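Padlow rents: slow cooking back in as power bills climb

Sunday, September 18, 2022

Electric cookers are moving quick in Padlow this spring, with shops on the main street saying they can't keep the small ones on the shelf.

Helent Homewares sold 46 benchtop pots in a fortnight. In May it sold five. Most buyers are renters, staff say, a lot of them in units where the oven is old, slow, or just plain dead.

Power is the other half of it. Bills up again for plenty of households and noone keen to run a big oven for one tray of veg. 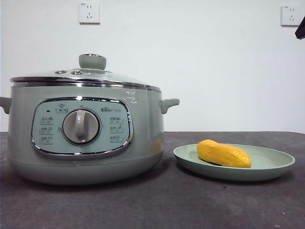 Electric cooking pot with a glass lid. Smaller models are the ones going first.

Over at Varela Street the community kitchen has put on a free one-pot cooking night. Soups, curries, rice, a lamb stew if the butcher comes good. First session drew 21 people, more then the room had chairs for. A second is planned, date to come.

Fostetti, the grocer next door, has started doing stew packs, chopped and bagged, roughly $5 each. Carrot, onion, spud, celery. Gone by lunch most Saturdays.

Helent expects more stock late next week. No lay-by on sale items. Bookings for the cooking night at the Varela Street front desk, bring a container with a lid.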